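Forums > Seasonal & Table > Fall decorating on a small scale

Thread: striped mini pumpkins + a lavender plate?? help me decide

plumstreetpat
Posted August 26, 2020
Posts: 98

ok I know it's still summer. don't start. I want the table sorted before September because once school is back I have no time for anything.

so the situation. White glossy table, got it in spring, it's the one with the faint squares all over the top and a back edge that isn't straight. Love it. Shows EVERY crumb. And now I'm trying to do fall on it without going full orange and brown like my last place. What I've got so far is the two striped pumpkins, the teal mug I already had, and a lavender plate I bought for no good reason. Everything together looks sort of good to me and sort of like a kids birthday party. Can't tell anymore, been staring at it too long.
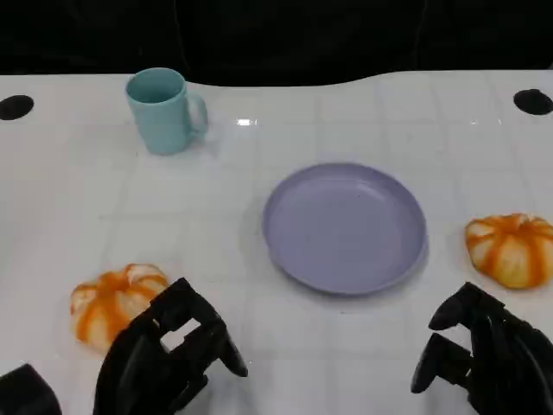 first try. pumpkins, plate, mug, no runner yet

Questions
do the pumpkins go with lavender or am I kidding myself
does the mug stay
runner or no runner

need to decide quick, there's a sale thing at Nidham ending this weekend and if I want linens I should get them there

morganmoth
Posts: 2279

Mug stays. Teal and orange are opposites-ish so they wake each other up. The plate is the odd one. Not bad odd. But lavender reads Easter to me, with the pumpkins it's two holidays having a fight.

No runner. You paid for that white, show it.

plumstreetpat
Posts: 98

ugh Easter. now I can't unsee it

gourdsandco
Posts: 4000

Disagree with moth, strongly. Lavender is a perfectly good fall color, go look at asters, go look at ornamental cabbage. People think fall = brown and it's so boring. Pale purple with a pale pumpkin is nice exactly because the pumpkin has that cream in it. If these were solid orange I'd say take the plate away. They aren't so leave it.

What I'd change is the spacing. Everything is sitting by itself. Push one pumpkin in close to the plate, almost touching, and let the other go further out on its own. Mug back near the edge where it is. You want a gap somewhere and a clump somewhere.

And yes runner. Gray or oatmeal, narrow. Glossy tops get slippery looking without some cloth on them.

morganmoth
Posts: 2279

"go look at asters" lol. asters are way darker than that plate

gourdsandco
Posts: 4000

Some asters. There are pale ones. I grow them.

tinykitchen_dee
Posts: 212

Jumping in on the holes. Are those cable holes at the back corners? I have a desk with the same kind of thing and it drives me nuts, stuff rolls in. Lost a whole tealight down one. You can get flat caps for them, Amimo had white ones, measure across first bc they come in a few widths and they don't take returns on the opened pack (ask me how I know)

plumstreetpat
Posts: 98

I don't know what they're for!! Came with the table. I was gonna stick a little vase over each one but caps is smarter. will measure.

ok so I moved things around a bit, tried with gourds' idea

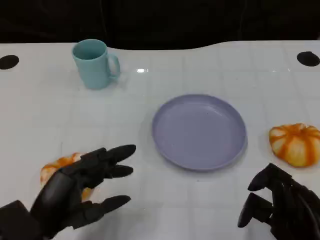

Runner first, I'm leaning no but I did try a dish towel folded longways and it just looked like a dish towel. Didn't take a pic, it was sad. What I do like is having the plate sort of in the middle and a pumpkin right next to it on the right, it stops looking like a plate waiting for dinner. The mug on the left with the handle turned in toward everything else works too I think? I turned it out once and it felt like it was leaving. Might put a few acorns on the plate or just leave it bare, depends if the dog lets acorns happen.

morganmoth
Posts: 2279

ok that's better and I take back maybe half of the Easter thing. It's the pumpkin next to it that does it, the plate stops being a spring plate when there's a stripe right beside it.

Leave the plate bare. Or ONE thing on it. Not acorns, acorns roll and then you've got acorns down the holes.

rustbelt_rosie
Posts: 640

am I the only one who'd put the pumpkin ON the plate? seems like the obvious thing. small plate, small pumpkin, done

gourdsandco
Posts: 4000

Obvious and that's the problem. Pumpkin on a plate is every catalog. Also it hides the purple which is the whole reason we're here.

rustbelt_rosie
Posts: 640

or it frames the pumpkin. the rim would go all the way round it like a border. but ok I'm outvoted. I have mine on a plate and people like it, just saying

tinykitchen_dee
Posts: 212

I'm with rosie. Try it for a day, costs nothing.

What are the pumpkins made of btw? If they're real minis, put a square of felt under. Real ones go soft on the bottom and you don't find out till there's a ring on your table. Foam or plastic you're fine but then dust them, the grooves hold dust like crazy. Dry paintbrush gets in there. I use an old 3 inch one from the garage.

plumstreetpat
Posts: 98

fake! from the Droner clearance bin, last year's leftovers. already dusty when I got them lol. paintbrush is a great idea, I was going at it with a wet q tip like a crazy person

also does anyone have a trick for the shine. when the light is on I get a white spot right by the mug and it's all I look at

morganmoth
Posts: 2279

Lamp instead of the overhead. Put it off to the side and lower down. Or a softer bulb. You won't lose it completely on a gloss top.

gourdsandco
Posts: 4000

Or a runner. Cloth doesn't glare. I will keep saying it.

morganmoth
Posts: 2279

you will yes

deskbound77
Posts: 31

don't put the runner. I had a white gloss table with a linen runner and it slid every time somebody breathed on it. had to use the grippy shelf liner stuff underneath and then that left a pattern on the top that took me an entire evening to get off. vinegar and water btw, soft cloth, go with the squares if yours has them so you don't miss a spot

gourdsandco
Posts: 4000

Shelf liner was the mistake there, not the runner. Use a couple of dots of museum putty at the corners. Comes off clean.

deskbound77
Posts: 31

putty on a glossy top? I'd test that somewhere it doesnt show first

plumstreetpat
Posts: 98

ok going to bed soon so here's where I'm at with it
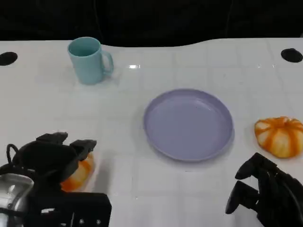

plate in the middle, pumpkin to the right, mug in the back corner. no runner

I think I'm keeping it more or less like that. Lavender stays, mug stays. Rosie I did try your pumpkin on the plate and it's cute but it wobbles, the bottom isn't flat and the plate is. Might glue a washer under there or something.

Still want something tall though? It's all low. Everything's the same height except the mug and a mug isn't tall

rustbelt_rosie
Posts: 640

wobble = poster tack. one blob. no washers please

tall: bare branch in a bottle. free. done

tinykitchen_dee
Posts: 212

seconding branch. or dried wheat but wheat sheds and you'll see all of it on white

gourdsandco
Posts: 4000

Candlestick. One, not a pair. Cream if you can find it so it picks up the pale part of the pumpkins. Don't go teal, you'd be matching the mug and then it's a set and sets look bought.

morganmoth
Posts: 2279

I agree with gourds, mark the calendar. Cream candlestick, back right, opposite the mug. Would also sit over that other hole if you don't get round to the caps. check the base is wider than the hole tho

plumstreetpat
Posts: 98

ooh ok yes. candlestick. I think my sister has one she never uses, will ask. and a branch for the windowsill cause now I want that too

skipping the linen sale I guess. money saved, sorry gourds

gourdsandco
Posts: 4000

Buy one oatmeal napkin. One. Fold it under the mug and see.

plumstreetpat
Posts: 98

...fine. one napkin. will measure the holes tmrw and post the size for dee, if anybody has spare caps in white pm me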